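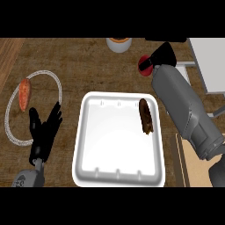 The Hakness Lent Book is a set of 47 short readings for families with children at home, one for every day from Ash Wednesday to Easter Sunday, Sundays included. Each one has a passage of Scripture, a few lines on what it means, a question for the children and a prayer. They are written to be read aloud at the table, in whatever time there is. Some households sit down together every night and some don't, and a supper can be as plain as one browned piece of food in a white foam tray on a wood-grain tabletop. Grace can be said over that as well as over a roast, and the reading for the day will fit in before the plates are cleared.

Home Books Bibles Cards Church Supplies Basket

Filed under: Books > Family Worship > Lent and Easter

The Hakness Lent Book
Published by Gunura Press
Paperback, stapled, fits a coat pocket
Stock number 687
£6 each, or in packs of 5 for churches and home groups

About this book

We first sold the Lent Book as a photocopied set of sheets for the Sunday school at Hakness. Parents kept asking for spares to send to grandparents, and after a few years of this it made sense to have it printed properly. The present edition came into stock in February 2025. The text has been gone through again, two readings have been replaced and the type is larger than it was.

The readings follow the Gospel of Matthew for most of the way, starting with the temptation in the wilderness. There is a long stretch on the Sermon on the Mount, then the parables, then the road to Jerusalem. Holy Week is taken slowly. The Good Friday reading is the longest in the book and the one for the Saturday is the shortest, with no question and only a single line of prayer.

We have not left out the hard parts. Judgment is in Matthew and so it is in this book, in words a child of six can follow. Parents with very young or anxious children may want to look at the reading beforehand — the parable of the sheep and the goats is the one we are most often asked about. There is a note for parents at the back on how to talk about it.

Fasting

The opening pages deal with fasting, as families differ a good deal on this. The book doesn't set a rule. It suggests that adults give up something they will miss and that children choose something for themselves, with a parent's agreement. Growing children should not go without meals, and anyone who is ill, pregnant or taking medicine should leave food out of it altogether. Money saved can go in a jar and be given away at Easter.

Which Bible do I need?

Any. The short verses are printed in full from the Authorised Version. For the longer passages only the reference is given, so you will want a Bible to hand. If you read from a modern translation the questions still work, though in one or two places a word will be different.

What's inside

A page for each day, Ash Wednesday to Easter Sunday
Note on fasting
Note for parents
Memory verse for each week
Blank pages at the back for prayers

There are no colouring pages. Those are in the Arkar Easter Activity Pad, sold separately, which covers the same chapters and can be used alongside. The pad suits the under-sevens; older children tend to do better with a notebook.

Using it in church

Several churches give a copy to each family on the Sunday before Lent. It can also be used for a weekly group, taking the Sunday reading and its memory verse and leaving the rest for home. Please don't photocopy it. If your church can't afford the number it needs, write to us and we will see what can be done — we usually have a few with marked covers that we let go for the price of postage.

If you start late, begin at the reading for that day and don't try to catch up. The days are named by the week of Lent and carry no calendar dates, so the book can be used again next year.

Ordering and delivery

Orders are packed at our Hakness shop. For a copy in time for the start of Lent, please order before the first of March. Later orders are still sent, but we can't promise them for Ash Wednesday. Unmarked copies may be returned within a month of delivery. Church orders can be put on account; ask for the Shojaei Trade form, which we use for all our wholesale customers.

The large print edition is out of stock and will not be reprinted this season.

You may also like
Arkar Easter Activity Pad
Palm crosses, pack
Gunura Family Prayer Cards

6 comments 47 shares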